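Le papier kraft, ma nouvelle marotte

Jeudi soir, 20 h passées, et me voilà encore à quatre pattes par terre avec un rouleau de papier et des ciseaux qui coupent mal. Tout ça pour protéger une table blanche !

Il faut dire que le blanc, c'est joli le jour de la livraison. Après, la moindre tasse laisse un rond, le moindre feutre dérape, et on passe sa vie avec une éponge à la main. J'avais essayé la toile cirée (ça colle aux avant-bras), puis un sous-main Petek trop petit — tout ce que je renversais tombait à côté, évidemment. Du coup j'ai fini par commander un grand rouleau chez Rorko, largeur 80, et je regrette seulement de ne pas l'avoir fait avant.

Ce que j'aime, c'est le brun un peu gris, bien mat, qui repose les yeux devant un mur blanc. Je laisse toujours dépasser une petite marge de table, je trouve ça plus net. Bon, les plis, on ne s'en débarrasse jamais complètement.

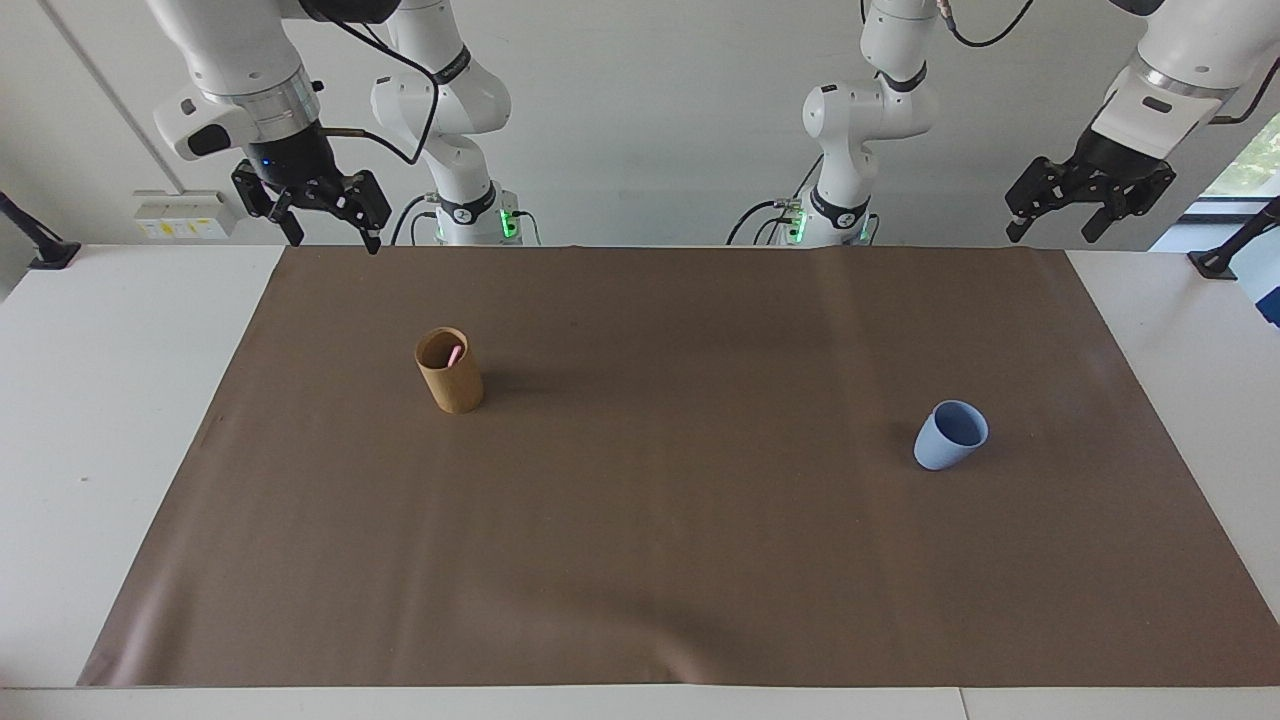 Dans les commentaires du dernier billet, Skiltbridge me conseille de repasser le papier à l'envers, fer tiède et sans vapeur, avant de le poser. Je n'ai pas encore osé, mais l'idée me plaît bien — il me reste une chute de 78 cm qui fera un cobaye parfait.

Et pour celles et ceux qui me demandent comment je le fixe : du ruban de masquage sous le rebord, un morceau à chaque coin, et on tire doucement en partant du milieu. Quand c'est trop taché, je retourne la feuille et ça repart pour un tour !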